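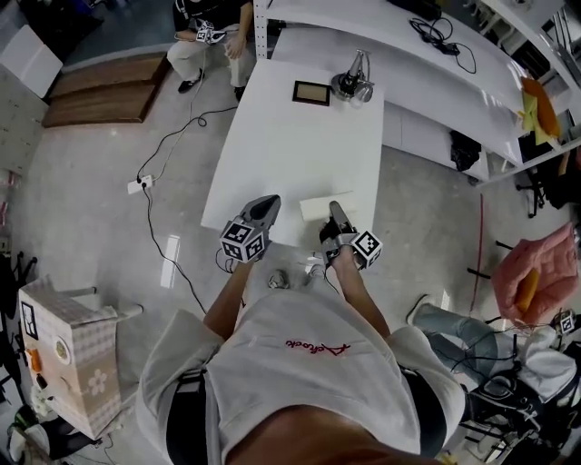 How much furniture does a small home desk setup need?
A plain table, one lamp and a shelf within reach will do for most people. The rest can wait until you miss it.

DUNDO QUESTIONS THE "COMPLETE" HOME OFFICE, PUBLISHES SHORT GUIDE TO DESKS, LAMPS AND SHELVES

May 29, 2020 - Dundo, a seller of secondhand and surplus furniture, today released The Bare Desk, a free guide for people setting up a work table at home. It runs to 35 pages and recommends buying very little, including from Dundo.

The company asked 112 customers what they had bought for their desks and what they still used. Drawer trays and monitor risers did badly. Desk lamps with an adjustable arm did well.

"Every catalog claims a tidy desk makes you work better. I've asked for proof and I'm still waiting," said Zihan Lu, who edited the guide. "A white table looks great until the cables show up. Then you own a white table with cables on it."

Cables get the longest chapter. The guide doubts most boxes and sleeves sold to hide them and suggests a power strip on the floor by the wall, with spare leads kept on a shelf. A tangle on a top shelf, it says, is ugly and does no harm.

Small picture frames are allowed. Curved shelves get a warning: they look good in a showroom, but square storage bins may not sit well on them.

Printed copies are limited to 200 and can be picked up at the Dundo store. A second part, on chairs, is planned for September. Xinyi Qiu, who is writing it, has yet to find one she would recommend.

Press contact: Qiuyue Duan, Dundo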